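4. Setting up the picking bin

This section assumes you have finished section 3 and that the arm has been homed. If it has not, go back. The arm will not remind you, and it has a long reach.

4.1 Fixing the bin

1. Put the bin on the table with its long side facing the operator's chair. The taped corner marks date from February and are still right, whatever the Toseck team told you.
2. Clamp it. One clamp is enough if it is tight. Squeeze the trigger until you regret it, then once more.
3. Push the bin with the flat of your hand. If it moves, so will every pick position you teach this evening.

Note: Do not drill new holes in the bin. It has enough already.

4.2 Loading the objects

4. Take objects from the club crate only. House keys have been tried. They pick very well and then go missing.
5. For a first run, set the objects out along the back wall with a finger's width between them. Heaps are for section 6, and for people with a free weekend.
6. Include at least one thing the vision software dislikes. Anything transparent or shiny will do. Lamum, our detection program, finds toy blocks with great confidence and treats clear plastic as a rumour.

Caution: Keep both hands out of the bin once the controller is in automatic. The person holding the pendant is not watching your fingers. They are watching the screen, like everybody else.

4.3 The first pick

7. Load program 37. Program 479 is the Riihimäki competition routine and starts at full speed, as three successive beginners have discovered.
8. Set the speed override to 2 per cent. It is very dull. Leave it there.
9. Step the arm down over the chosen object and stop when the fingertips are just clear of the floor. Check that the cable bundle still has slack at the wrist.
10. Close the gripper, lift, and write the result in the log. "Nearly" is recorded as a miss.

Note: If the controller shows error 766, the gripper has lost its connection. Stop the arm, reseat the plug and begin again from step 7. Swearing is optional and has no effect on the Emau driver.

When you have ten clean picks in a row, you may raise the speed and go on to section 5.

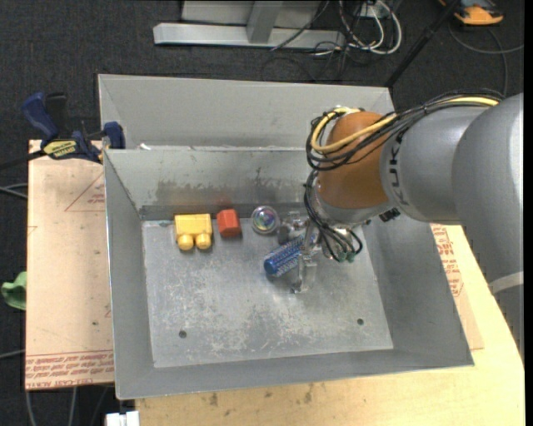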